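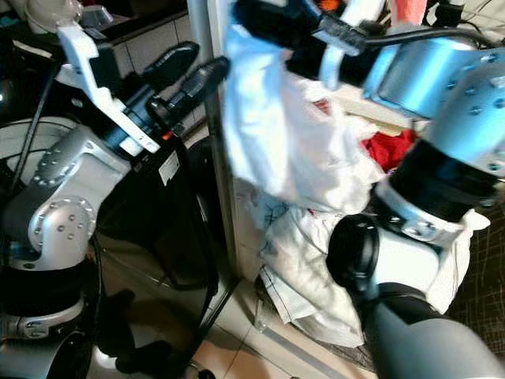

Picking up out of the pile, both arms in.

November, late, and I've only just sat down with a cuppa. My shoulders feel like I've been hanging wallpaper all day, which in a way I have, except the wallpaper was other people's shirts and I was hanging it by way of two little handles and a very long-suffering pair of arms in the next room.

So, laundry! After all those weeks of stacking cups I'd rather begged for something floppy, and Rera (that's the project, for when I read this back in ten years and can't remember a thing) finally gave me my wish. The job is to take a piece of clothing off the heap on the floor, lift it clear, and get it where it's going without dragging half its mates along. I drive, the arms follow, and every go gets saved so that the Clornura software can have a crack at it on its own later. The target is 547 goes. I did 70 today and was pretty chuffed with that, until I did the sums over tea.

What I hadn't reckoned on is how much of picking up washing I do by feel. At home I scoop and I know straight away if there's a sock stuck in the sleeve. With the handles there's no feeling at all, only looking, so I've had to learn to pinch a bit, lift a bit, wait, have a squiz at the wrist view, and then carry on.
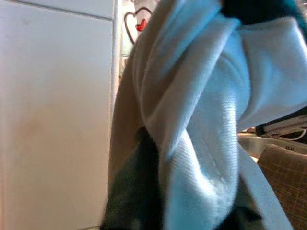

The fleecy things are the worst for it, all those thick soft folds, and anything dark tucked in beside them is very hard to judge up close. I kept thinking I had one layer when I might have had two. I've started going in slower and from higher up, and I think it's helping, though I wouldn't swear to it yet.

The notes from Kanaan say to keep each go under 60 seconds, and also not to hurry, and I'd love to meet whoever wrote both of those on the one page. They do want the fumbles kept in, mind you, so long as I recover from them properly. I find that oddly comforting - a whole day of my clumsiness carefully filed away as useful.

Stopped twice for the Visis program, which froze and lost me 2 goes, one of them my neatest of the arvo. I said a word. Then I came home and found my own basket full to the brim, and I folded the lot with my bare hands, quick as you like, and enjoyed every minute of it.

Must remember to take the flat shoes tomorrow, and ring about the car.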